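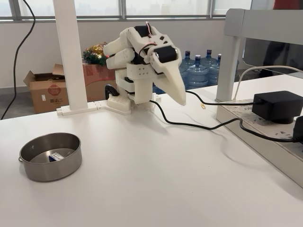
**Ground cover for a shady slope that gets foot traffic?**

Posted by Orathai Jaidee, February 14, 2021

We have a slope on the north side of the house, between the driveway and the back gate. It gets maybe two hours of sun in summer and none in winter. The previous owners had grass on it and most of that is gone now. When it rains hard the soil washes down onto the driveway and I have to sweep it up.

The soil is clay. I tried a shade grass mix from Vostent last spring, one 5 lb bag, and followed the directions. It came up fine and then died back by August. I also put down wood chips but they slide.

The kids cut across it to get to the gate, so whatever goes there has to take some walking on. I'd like to stay under $100 for now. I don't want English ivy, we had that at our last place and it got into the fence. Any suggestions?

---

**Sihan Ren**

I would deal with the path first. No ground cover is going to hold up where kids run over it every day, especially on clay in shade. Watch where they walk and set flat stones there, dug in so each one sits level. Three or four big ones may be enough for a short slope. Used pavers are cheap if you look around.

For the rest, I'd plant sedge or wild ginger. Pennsylvania sedge spreads slowly but it holds soil well and doesn't need mowing. Buy plugs, not pots, they cost a lot less each. Space them a foot apart. Your budget won't cover the whole slope at that spacing, so start with the top 3 feet and work down next year.

Don't till the slope. Dig a hole for each plug, mix in a little compost, and leave the soil between them alone. For the bare parts, use shredded bark instead of chips. It knots together and stays put better. If it still moves, pin jute netting over it and cut slits for the plugs. The netting rots away in a year or two.

Plant in early May if you can, and water them through the first summer even though it's shade. Clay can get very hard by July.

Also check where your downspout empties. Ours was dumping right at the top of the bank and moving it fixed half the problem.

---

**halent_yard**

vinca. we put it in back in 2000 and it covered everything, never touched it since

---

**Orathai Jaidee**

Thanks Sihan. The downspout does come out near the top corner, I hadn't thought about that. I'll get an extension for it this week and price some pavers. Vinca is on the invasive list here so I'll skip that one.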